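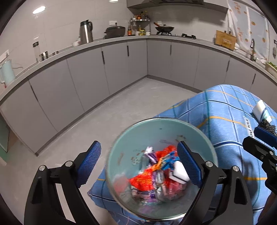
Kwadwo Bawa wrote to this page in October that a town which asks households to sort their waste ought first to tell them where it goes. The point is a fair one, and it deserves a fuller answer than the collection authority in Wondamdale has so far given.

Under the present rules, residents separate paper, glass, metal and food scraps. Snack wrappers, foil-lined packets and most other flexible packaging go in the general bin. The rule is clear enough on paper. In practice, many packets carry symbols that suggest otherwise, and households that try to do the right thing place them with the recycling. At the Drutbridge depot, a load with too much of this material is turned away and sent to landfill along with everything else in it.

The authority has responded with warning tags and, after three tags, a charge. This essay takes the view that the charge should be suspended. A penalty is proper where the duty is plain and the means of meeting it are at hand. Neither condition holds at present. The printed guide was last revised before the depot changed its equipment, and the Mera district, with 600 households, has only 2 drop-off points for items that cannot go in the bins at the curb.

It may be said in reply that charges work, and that other towns have used them to good effect. They may do so where the service is settled. In Wondamdale the list of accepted items has changed twice under the same contract, and a resident who followed last year's guide with care could be charged this year for doing so.

A better course would be to publish the depot's rejection figures each month by district, to reprint the guide with the packets people buy shown in it, and to open a third drop-off point on Agbeko Road. Shops that sell packaged food should share the cost of that site. The authority could return to the matter of charges after a full year under the new guide, with the monthly figures available to everyone who pays for the service.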